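4.2 Do plain white surfaces stay tidier?

The claim that a plain white surface is easier to keep tidy than a coloured or patterned one is repeated in most of the advice given to households, and it is usually given without a source. Where there is a source, it tends to be the Werholm guide, which states that "objects left on a white ground call attention to themselves and are put away sooner". The guide offers no data for this. Dumitrescu repeats the sentence almost word word for word and adds a drawing. Later writers cite Dumitrescu. We have not been able to find a study, by anyone, in which the time that objects remained on white and non-white surfaces was measured and compared.

Our own data were not collected to settle the matter, and we would ask readers to keep that in mind. The Jadivley household survey was meant to record how often people clear the main surface they work on, whatever it is used for. Colour was noted by the visitor in a single box on the form, between the size of the surface and the kind of lighting above it. Of the 268 households visited in the first round, 231 were visited again, and it is these that we discuss. In 83 of them the main surface was recorded as plain white. The others were wood or wood-coloured, grey, patterned, or covered with a cloth.

On the face of it the guide is right. Households with a plain white surface told us they cleared it more often, and the visitors gave those surfaces a better score for tidiness. A reader in a hurry could stop there, and some of the people to whom we showed early results did. We think there are at least four grounds for doubt.

The first is that people choose their surfaces. A person who likes a bare room and puts things away before bed may well buy a white table for the same reason that he or she puts things away. The surface would then be a sign of the habit and would have no part in causing it. To separate the two we would need households whose surface was chosen by someone else, such as a landlord. We had 12 of these with a plain white surface. Among them the advantage disappears, although with so few cases it would be foolish to lean on that result, and we report it mainly because it points the opposite way from the guide.

The second ground concerns the visitors. Tidiness was scored by eye, on a five-point scale, by people who could of course see what colour the surface was. If white looks clean to most of us, a white surface holding three cups and a newspaper may be given a better mark than a brown one holding the same. Petrică Bogdan went back to the forms and compared each score with the written list of objects beside it. For lists of similar length, white surfaces had received the higher score more often than not. The difference is small, but so is the effect that the guide is supposed to explain.

The third is a matter of what "plain white" means. The form gave no definition. Visitors ticked the box for painted boards, for glossy kitchen tops, for paper laid over something else, and in one case for a door resting on trestles. A surface of the kind shown in Figure 4 would have been put in this class by every visitor we asked, but plenty of others would not, and cream or very pale grey surfaces seem to have gone either way depending on who was holding the pencil. 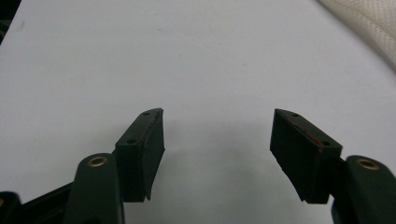

Figure 4. A plain white surface, seen close to.

Agreement on a surface as uniform as this one tells us little about the harder cases. When two visitors went separately to the same home, they agreed about whether there was a cloth on the surface almost every time. They agreed much less often about whether it was white. Evening visits were worse than morning ones, presumably on account of yellow lamps, and the form did not ask for the time. We have tried to recover it from the visitors' travel notes, with only partial success.

The fourth ground is the one we take most seriously. Every claim about white surfaces that we have read treats visibility as if it worked in one direction only. A dark object is certainly easy to see against white. It does not follow that it will be moved. Several people in the survey said that they left things out on a white surface precisely because they could see them there: keys, a letter to be answered, tablets to be taken at night. One woman described hers as "the place where I put what I must not forget", and on the visitor's list it held more objects than any other surface on her street. If the contrast makes an object easier to notice, it may also make the surface a better place for storing reminders, and the guide has nothing to say about this.

There is also the question of crumbs and marks, which ought to be kept apart from the question of objects and hardly ever is. White shows coffee, ink and dark crumbs. It hides flour, salt, sugar and pale dust rather well. People who told us that they wiped their white surface daily may have been wiping it daily for coffee, and wiping usually means lifting things out of the way first. Whether those things were then put away or simply set down again a few minutes later is not recorded. Tirkeo, whose work on kitchen routines is more careful than most, counts a wiped surface as a cleared one. We did the same in the first round. We now think this was a mistake, and the second-round form has separate lines for the two.

What could be said in favour of the claim? Removing the households that chose their own surface leaves too few to test. Correcting the scores by the object lists makes the advantage smaller but does not remove it. Limiting the class to surfaces that two visitors both called white makes the advantage a little larger, which is what one would expect if there were something in it, and also what one would expect if tidy people kept their white surfaces whiter. We cannot tell these apart with the forms we have.

It has been suggested to us that the advice is harmless even if it is wrong, and that a plain white surface is a pleasant thing to own in any case. We have no quarrel with the second part. The first is less certain. Some households in the survey had replaced a sound table after reading that colour was at fault, and at the second visit their surfaces held much the same things as before. In the meantime the advice leaves out matters for which there is rather better support in our data, in particular whether there is a shelf or drawer within reach of the surface. That variable is taken up in Section 4.3, where the numbers are larger and the box on the form was, at least, properly defined.

Until objects are listed by someone who does not know the colour of what they were standing on, we would treat the white surface rule as unproven. Lists taken down by the householder over the telephone would be one cheap way of doing this, and a small trial is planned for October.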